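How to descale a pod coffee machine

Lulldale Kitchen Notes, updated March 2020

If your cups are coming out short, or the machine has grown louder, it probably needs descaling. Water in Hurkbridge is hard, and I do mine every 6 weeks. In a soft water area you can leave it longer.

What you need

Citric acid powder or a bottled descaler
A jug that holds at least 700 ml
A large mug or bowl
A soft cloth

Before you start

Switch the machine off and let it cool. Take out any used pod and empty the drip tray. Lift out the water tank, throw away the old water and rinse the tank under the tap. If there is a filter in the tank, remove it and put it somewhere clean.

Do not leave a pod in the holder while descaling. Keep your pods dry and away from the sink until you have finished.
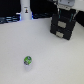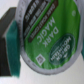
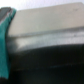
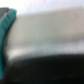

Step 1. Mix 29 g of citric acid into 700 ml of warm water and stir until it is clear. If you are using a bottled descaler, follow the amounts on the label.

Step 2. Pour the mixture into the tank and put the tank back. Stand the mug under the spout.

Step 3. Switch on and run the largest cup setting with no pod in. Empty the mug and repeat until half the mixture has gone through.

Step 4. Switch off and wait 20 minutes. Scale inside the heater needs this time to soften.

Step 5. Run the rest through, then rinse the tank well and fill it with fresh water. Run the whole tank through. Do this twice.

Step 6. Put the filter back and wipe the spout with the cloth.

If the descale light stays on, look in your manual for the reset. It is often two buttons held down together. Make one cup and taste it. If it is sour, run another tank of plain water.

Vinegar also works but the smell hangs about for days.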